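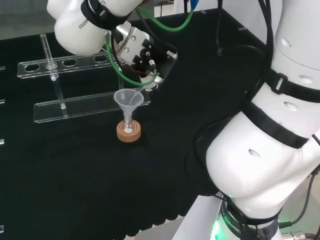

Section 3: Setting up Kokcombe for the first time

Welcome to the part of the guide where you get to play something! I wrote this section after helping a whole string of friends get Kokcombe running, and the same snags came up over and over, so I've put them where you'll trip on them least. If you already have the Tollenard launcher installed and signed in, skip ahead to step 5.

One thing before you begin. The game downloads in two pieces, the base game and the island pack, and the launcher shows them as two separate bars. The first bar filling up does not mean you're finished. Wait for both.

Installing the game

1. Download the Tollenard launcher and run the installer. Say yes to the desktop shortcut even if you hate clutter (I do too, I delete it later), as the first-run check looks for it.

2. Sign in, or make an account. Your display name is what other players see over your head on the ferry, and you only get one free change, so don't do what I did and type in a placeholder. I spent my first season as "asdfboat."

3. Click Library, then Kokcombe, then Install. Pick a drive with plenty of room. The launcher tells you the size it needs, but it unpacks files as it goes and wants extra space while it does that. I leave double what it asks for.

4. Let both bars finish. You can use the computer for other stuff in the meantime, but please don't put it to sleep. The launcher says it can resume after sleep and sometimes it does.

5. Press Play. The first launch is slow! You'll get the Tollenard logo, then a black screen with a little turning lantern in the corner. As long as the lantern turns, it's working.

Caution: Don't close the window while the lantern is turning. It's building the shader files, and if you stop it partway, the water comes out bright pink until you run Repair from the Library page. Pretty, in a way, but you can't see the rocks.

Connecting a controller

You can play the whole game with a mouse and keyboard, and plenty of people do. I like a controller for the sailing parts, mainly for the rudder, which is on the left stick and feels lovely.

6. Plug the controller in before you start the game. If you're on wireless, pair it with your computer first and then open the launcher.

7. On the title screen, open Options, then Controls, then Device. Choose your controller by name. If the list says "Generic 1," choose that, it's fine.

8. Run the stick test. Let go of both sticks and watch the two dots. If a dot wanders off center, raise Dead Zone one notch at a time until it stays put. I have mine on 3, and my controller is pretty old.

9. Press Save before you back out. Backing out without saving puts everything back the way it was, with no warning at all.

Note: Turn off Rumble if you play on a desk with anything breakable on it. The storm in the second chapter goes on for a while. 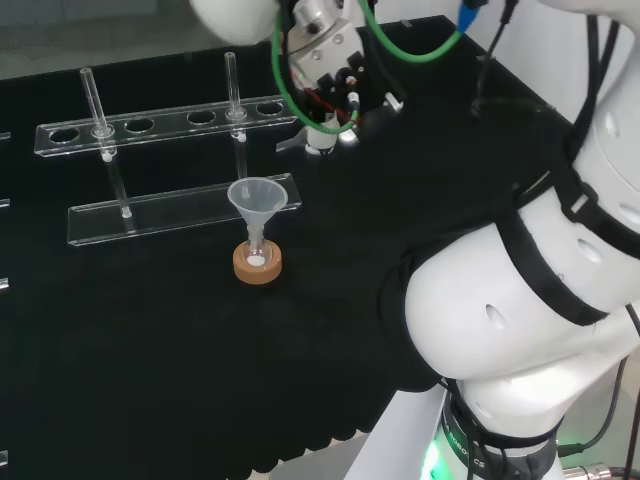

Making your first save

The game has 5 save slots, and the title screen makes them look identical, so name yours. To name a slot, highlight it and hold the Menu button until the text box opens.

10. Choose an empty slot and pick your starting harbor. There are two, Kinnear and Timville. Kinnear has calmer water and a very patient harbor master who walks you through docking. Timville drops you at night with a leaky boat and a debt of 2,793 shells. I adore the Timville start, but please do Kinnear first. You can sail to Timville later and you won't miss any of the story.

11. Pick a difficulty. It can be changed at any time from the pause menu except for Long Night, which locks the slot for good.

12. Play until you reach the first lighthouse and ring the bell. That's your first real save. Before the bell, nothing is kept, so if you quit while you're still on the dock you'll be making your captain all over again, eyebrows included.

Caution: Cloud Sync is off by default. If you play on more than one computer, turn it on under Options, Account, before you ring that first bell. If you turn it on afterward, the launcher asks which save to keep, and the two buttons are labeled "Local" and "Remote" with no dates next to them. Fiona Nisbet lost an entire June of sailing that way, picked Remote, and got an empty slot. If you see that box and you aren't sure, press Cancel, copy your Saves folder somewhere safe, and then come back to it.

Settings I'd change right away

You don't have to touch any of these. They're just what I switch on every new install.

Text size: Large. The default is tiny on a TV, and the map labels are worse.

Camera sway: Off, or Low if you miss it. Leave it on if you never get seasick, lucky you.

Auto-trim sails: On for your first few trips. The tutorial tells you to do it by hand, and you can, but it's a lot to juggle while you're also learning to read the wind flag.

Music: Down a little below Effects. You can hear shallow water before you can see it, and the fiddle tune at Kinnear covers it right up.

If it won't start

Black screen, no lantern: Close the game, right-click it in the Library, and choose Start in Window. Once you're in, set your screen resolution and switch back to full screen.

Error 11 on launch: The island pack didn't finish. Go back to the Library page and check the second bar. If it says Paused, click it.

Controller works in menus but not on the boat: You've got two devices switched on and the game is listening to the other one. Unplug everything except the one you want, and repeat step 7. Racing wheels and old flight sticks are the usual culprits, so check behind the desk.

Game runs but everything is choppy: Lower Wave Detail before you touch anything else. It makes the biggest difference by far, and I can't tell Medium from High unless I stop the boat and stare.

Saves don't appear after an update: Restart the launcher once. If they're still missing, look in the Saves folder for one called Old. Move what's inside it up a level and start the game again.

Once you've rung the bell and the slot shows your captain's name, you're set up. Section 4 covers docking, anchors, and how to talk to the Timville harbor office without getting fined.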